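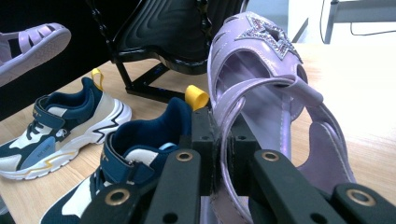 Figure 1. Lavender girls' sandal with the star ornament on its toe cap, and a pair of children's sneakers on the tabletop.

Small Shoes, Big Differences: How Children's Footwear Fastens
Project report by Simin Golestani and Pejman Sadeghi
Design and Materials, spring term

Why we picked shoes

Simin has a little cousin who changes her shoes at the door of her preschool every morning, and watching that happen gave us the whole project. Kids' shoes have so much going on! Adult shoes mostly have laces or nothing. Children's shoes have buckles, hook-and-loop straps, elastic, zippers, and sometimes a strap that is only there to look nice. We wanted to know how each kind of fastening changes the rest of the shoe, from the cut of the upper to the room left for decoration.

We borrowed our shoes from families in Virasstead and spent most of April going through them in the workshop at Farkbridge.

The sandal

We both had a favorite right away, and it was the lavender sandal in Figure 1. It is a glossy, patent-like purple, and the star on the toe has a rim of tiny rhinestones with a hollow center, so you look straight through it to the inside of the shoe. We loved that. The maker could have glued a solid star on top, but the cutout makes the ornament part of the upper. Slender slits near the toe carry on the same idea and give the sandal its open, caged look.

The toe itself is closed, which surprised Pejman, who had written "sandal = open toe" in our first plan. We had to redo the sorting chart after that. Our new chart has one row for the toe and another for the sides, and it works much better.

The fastening is a looped strap in the same lavender, with a rounded end that goes through a narrow slot. We drew it three times before the curve came out right. If you ever try this, draw the strap before the shoe.

The sneakers

The sneakers take the opposite approach. On the one lying on its side, a wide navy hook-and-loop strap runs across the instep, and you notice it before anything else. The collar and tongue are navy too, and the light-blue side panels keep the cream and white upper from looking plain. A small logo is printed on the end of the strap, right where your fingers would go to pull it. We think that is a clever place for it!

What we made

For the practical part we built two sample straps from felt and card, one for a slot and one with hook-and-loop tape. The slot was much harder. Our first one tore at the corners, so we rounded them with a hole punch and backed the card with fabric tape. The hook-and-loop sample went together in a single lunch break, though Simin sewed the first piece on upside down.

What we would do next

We would like to test sample straps by opening and closing each one 500 times and drawing the edges at every 100. We also want to ask preschool teachers which fastenings they end up helping with the most. Pejman is already sketching a strap with a star-shaped slot, and we are saving the leftover purple felt for it.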